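I signed up for the Fodor 50 in July, two weeks after swearing off trail races for good. Blame the Drellico crew, who'd had me pacing their long runs up Nilix Ridge all spring (and feeding me gels, which is how they get you!).

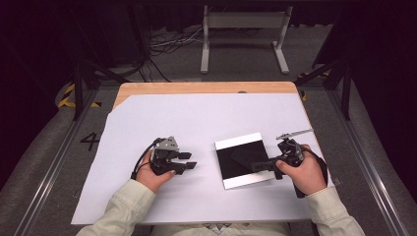
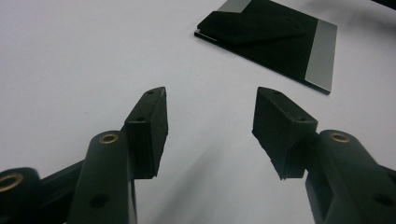 Race number 2426 was mine, and I slept terribly the night before. I'd laid out my kit on a pale tabletop like the ones here, socks and all, and kept getting up to check it. By the second aid station at Clultuvetti I'd eaten nearly all my food and was begging strangers for pretzels.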